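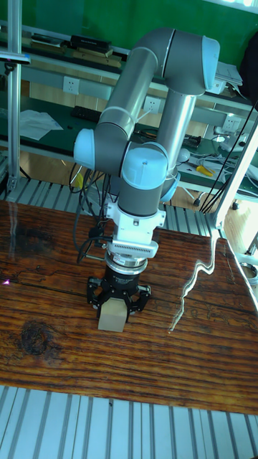

A robot arm with a small block held over a dark wooden tabletop

Common Law by Ear: your questions

I'm Tiburcio Hinojosa, I wrote and recorded the course, and I answer the post too. These are the things people ask me most. Last updated April 4, 2020.

What is the course about?
It's an audio history of English common law, from the travelling royal judges of the twelfth century up to the big court reforms of the 1870s. I love this stuff and I'm afraid it shows – I spend far too long on writs. If you've ever wondered where juries came from or why we still talk about trespass the way we do, you'll be happy.

Do I need to know any law?
None at all! I taught evening classes in Kirkulville for years and most of my students had never opened a law book. I explain the Latin and the law French as we go, and there's a glossary at the back of the guide for when you forget it again (I do).

How long is it?
458 minutes, split into four parts. Part one is the longest, so don't be put off if it feels like you're still in the reign of Henry II after a week of washing up. It moves along once we reach the Year Books.

Can I listen in any order?
Parts one and two really do belong together. After that you can hop about. A few people have gone straight to part three for the quarrels between Chancery and the common law courts, and they tell me they coped fine.

Is there anything to read with it?
Yes, a guide of 141 pages comes with every order as a PDF. It has the glossary, a timeline, family trees for the kings and a reading list. I marked the books on the list that are out of print, as it can be maddening to hunt for them. If you'd like it on paper, the Sandoval bookshop prints and posts copies, but you pay them for that separately. 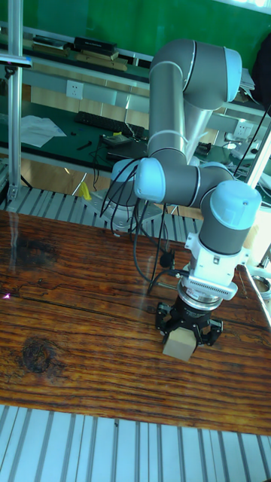
Please don't feel you have to read it alongside the audio. I wrote the lectures so that they'd make sense on a walk or on the bus, with the guide for looking things up afterwards.

How do I download it?
You'll get an email with a link. The files are ordinary MP3s, so they'll play on nearly anything. If you use the Tinilano app, choose "add by link" and paste the address in, and all the parts turn up in the right order with chapter marks. The link works for 60 days. If yours has run out, write to me and I'll send another.

The sound is quiet in part two. Is it my headphones?
No, it's me. I recorded two of those lectures in a different room in February and got too far from the microphone. They've been redone, so just download part two again from the same link and you'll have the better version.

Does it cover Scotland?
Only in passing, sorry. Scots law has its own roots and I'd make a mess of it.

Can I use it with a class or a reading group?
Of course, play as much as you like in the room. All I ask is that you don't put the files up on a public website. The Cidholm history group runs it one lecture at a time with a chat afterwards, and their questions were so good that I've pinched several for the back of the guide. 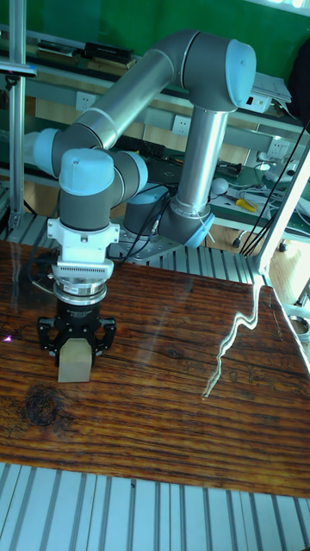

Robot arm with light blue joint caps, gripping a small grey block

Will there be another course?
I'm working on one about coroners – treasure, shipwrecks, sudden deaths, the lot. It's slow going and I haven't got a date for it. If you're on the mailing list you'll hear when the first lecture is ready.

I think you've got something wrong. Can I tell you?
Please do! Give me the part and the time in the recording so I can find it. Corrections go into the guide first and into the audio when I next have the microphone out.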